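**Dropper bottles: upright or on their side?**

**bastemard47:** Topping up the paint tray on the butcher-block bench. Four bottles stand in it, the small parts go between them. The fifth has a pointed tip and I leave it lying down so the colour stays near the nozzle. 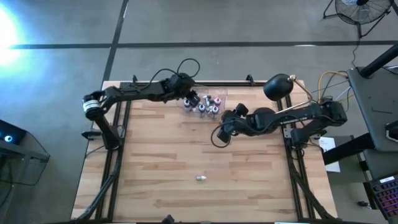 Bench top is oiled, 2 coats. Any reason to change?

**dirix_141:** Yes. Stored flat, pigment settles along the wall and the tip clogs. Upright, cap on, shake before use.

**vu_bench:** Disagree. Mine have been flat since February, no clogs. Bare wood is the bigger risk, as oil won't stop a dye stain.

**dirix_141:** Agreed on the stain. Get a deeper tray.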